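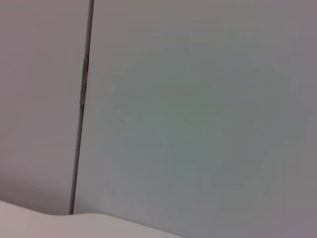

**Notebook, March, Wednesday, 16:40 - equipment plan, wrist unit**

Continuing from the previous page. The question is still whether to replace the wrist camera, the lighting, or both before the panel work starts at Dadstead.

State of the current camera:

- Panel joint is readable as a dark line on near-white faces. Narrower toward the bottom, but sharper there.
- The small metal piece in the joint is close in tone to the panels. I would not trust a threshold on it. Hinge knuckle or latch, can't tell at this sharpness.
- Faint green-cyan patch in the middle of the right panel, pinkish toward the outside. Could be lens shading, could be white balance. Flat-field test needed before blaming the sensor.
- Soft overall, some grain in the flat areas.
- Joint leans relative to the image. Fitting a line handles that, so tilt is not a purchasing issue.

The faces are plain matte with no texture, so passive stereo will have very little to match on. That rules out the cheaper Steleo pair. Sinan Dönmez wants to keep it on the list for the cluttered bins, which is fair, but it should come out of the bin budget and not this one.

Options as they stand:

| Item | Supplier | Cost | Note |
|---|---|---|---|
| Wrist camera, fixed focus, short range | Foulkes | $1870 | Bracket not included |
| Ring light, diffuse | Zotura | $69 each | Want 4, with spares |
| Stereo pair | Steleo | no quote yet | Moved to bins |

Four ring lights comes to $276. Camera plus lights is $2146 before the bracket and shipping. We can make the bracket here if the hole pattern matches the old one. Drawing requested from Foulkes, not received.

Lead time on the camera is 30 days from the purchase order. The lights are in stock. Order the lights first and repeat the close-range shots with the existing camera. If the metal fitting separates from the panel with better light, the camera can wait until the next budget round and the money goes to a spare gripper cable set, which we need anyway.

Worry: diffuse light may make this worse. It is already soft and even with no hard shadows, and the fitting only shows a faint highlight on one side. A low-angle bar on one side might do more for it than a ring. Asked Zotura if they will swap a ring for a bar at the same price. Ordering one ring only until they answer.

Sinan's objection, for the record: the camera cost is small next to the hours already spent tuning around it. Agreed in principle. I still want the flat-field result first, so that the request has a number in it.

To do:

- [ ] Flat field, current camera, same exposure
- [ ] Focus check at three distances with the printed target
- [ ] Chase Foulkes for bracket drawing
- [ ] Move Steleo line to the bin sheet (Sinan)
- [x] Ring light, one, ordered 15:10

Bracket stock: there is an offcut of 6 mm plate under the band saw. Check it for flatness before cutting.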